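Home | Hikes | Maps | FAQ | Contact

Hattar Ridge Trail: Your Questions

We love getting mail about the ridge, and the same questions come up every spring, so we put the answers in one place. Happy walking!

How long is the trail?
It's 10 miles from the Grakham lot to the old mill at Rument, and every mile is different. You get beech woods, then a long stretch of open meadow, then the creek. Most people take a full day over it and stop for lunch at the overlook.

Is it steep?
The first part is! You climb 960 feet before the trees open up, and then it rolls along gently. Take it slow and enjoy the ferns - they're gorgeous in April.

Can I bring my dog?
Please do. Dogs need to be on a leash in the meadow while the larks are nesting, and off the leash is fine past the second gate.

Where can I get water?
There's a tap at the Grakham lot and another at Rument. The creek looks lovely and clear, but you'll need to filter it.

Can I camp along the way?
Yes, at Prarnov Meadow, which has to be one of the best places to wake up in the whole county. There are 4 tent sites, first come, first served. Sunday nights are usually quiet.

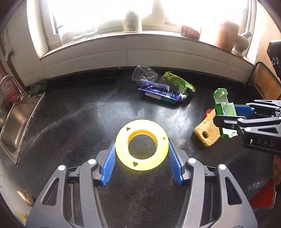

When does the gate at the Grakham lot close?
The gate is locked at 9 p.m. all year. If you're camping, park in the gravel area outside it.

Do you sell a paper map?
We do, and we're really proud of the new one! It shows all the side paths and costs 99 cents at the trailhead box.

Related
Rument Mill Loop
Wildflowers of Prarnov Meadow
Getting to Grakham by bus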